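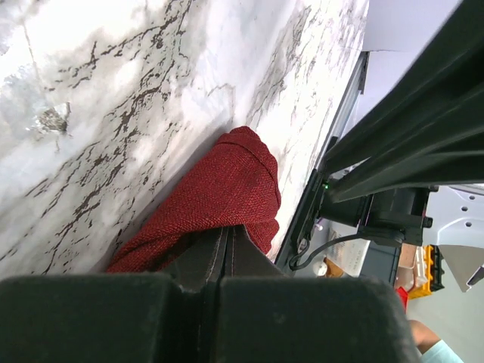 Dark red cloth on a marble-patterned tabletop.

Veltis: a directory of family doctors and small clinics

README, last updated Jun 16, 2018

Veltis is a plain table of family doctors, practice nurses and midwives working in small clinics, put together from the biography pages those clinics publish themselves. If you have ever tried to find out which GP within a bus ride has an interest in diabetes or speaks a second language, you'll know how scattered this stuff is. I wanted it in one place, in a file that opens in any spreadsheet, and I'm really pleased with how far it has come since the first version.

What you get

The main file is clinicians.csv, with 4,000 rows, one per clinician per clinic. A doctor who sits in two clinics has two rows with the same person_id. There is also clinics.csv (address, opening hours, step-free access) and a small lookup called interests.csv that maps the wording on the page to a shorter list of terms. All files are UTF-8 with commas.

Columns in clinicians.csv

person_id – stable between releases
clinic_id – joins to clinics.csv
name_as_written – exactly as the clinic has it, titles and all
role – doctor, nurse, midwife, physio, other
trained_at – medical or nursing school, free text
further_training – residency, foundation posts, specialist courses, free text
interests – semicolon list, joins to interests.csv
languages – semicolon list, blank if the page doesn't say
taking_patients – yes, no, blank
checked – year and month the page was last read

Blank always means "the page didn't say". It never means no! Please be careful with this one, especially in languages, where plenty of clinics only bother to mention it if somebody speaks three.

How the interests list works

Clinics write the same thing in all sorts of ways. "Children's health", "paediatrics", "pediatrics" and "looking after little ones" all end up as child health. The matching is done by Rai, a short script in the tools folder, and anything it can't place goes into a list that I read through by hand. Version 2 of the lookup split women's health from pregnancy care, which had been lumped together and was driving the midwives mad (quite rightly). Older people's care and memory problems are still one term. I go back and forth on it.

Plisero, the other script, checks for rows that look like the same person under two spellings. It only flags them. Merging is manual, as married names and shared surnames in one practice catch it out again and again.

Known problems

Trainee doctors move every few months and are often out of date. Treat any trainee row that hasn't been checked for 6 months as a guess.

Opening hours in clinics.csv ignore bank holidays.

For 8 clinics the page is a scanned leaflet, typed in by hand. Typos there are mine.

taking_patients goes stale faster than anything else in the table. Ring the clinic.

What it's good for, and what it isn't

People have used it for maps of where midwives work, for local newsletters, and for a lovely student project on how doctors describe themselves. It isn't a register. It doesn't tell you whether somebody is licensed, and there are no ratings or complaints in it and there won't be.

Only working details are included. No home addresses, no personal phone numbers, no photographs of staff. If you are listed and would like your row changed or taken out, open an issue or write to me and I'll do it in the next release, no questions asked.

Thanks and contact

The Fenetti practice let me test the first column layout on their own staff page and sent back pages of useful notes. Corrections are very welcome, even tiny ones – a wrong postcode is well worth a message. The next release is planned for September, with pharmacists if I can get the role column sorted.

Maintained by Vendula Jurčo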